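Chapter 7
Gathering Examples by Hand

Before a learning system can take a computer apart, somebody must show it how. In this chapter we look at how such examples are collected, and at the small decisions which make them useful or useless later. Our case is the Fleretell set, recorded at Stoline on desktop computers and their parts. A person guides the arm, and the movement is stored together with the view from the wrist.

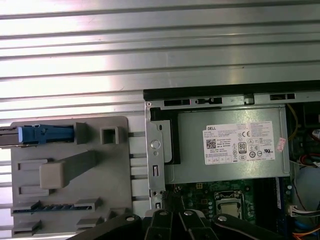

7.1 What one example contains

An example begins when the gripper starts to move and ends when the operator presses stop. Between these two moments we store the joint positions, the opening of the fingers and the pictures. The operator also writes one plain sentence, such as "take hold of the drive caddy".

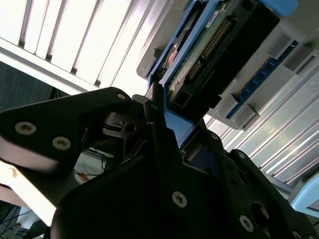

Roswitha Oltmanns
Lecturer in applied robotics, chapter author

A wrist camera turns with the hand. When the gripper tilts, the wall and the ceiling tilt also, and a beginner may find these pictures difficult to read. The system has no such habit of "up" and "down", but it needs many angles of the same part before it can manage a new one.

7.2 Parts away from the computer

It is wise to record single parts too. A board with holders gives each part a known place, and the operator can practise one short movement many times - this is dull work, but it teaches patience.
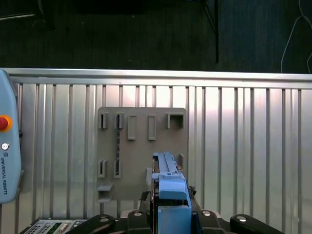
Fig. 7.2 Gripper with a long light-blue part in front of the mounting board.

7.3 Keeping the failed attempts

The first Fleretell set had 3,000 examples, and my colleague Nabil Akl wished to delete every one in which the grip slipped. We kept them in the end, with a label. A drive tray has small release tabs, and the fingertip must come very near to the right place.
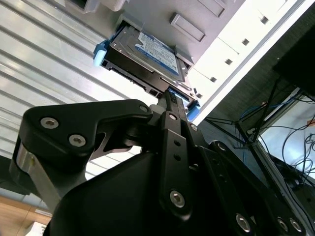
A system that has seen only good attempts does not know what to do after a bad one. For this reason we ask 2 operators to check each label separately, and where they disagree the example is put aside until both have watched it again.

Related chapters
Chapter 2: Sensors on the Hand
The Poojary Method of Labelling
Exercises with the Raltadico Recorder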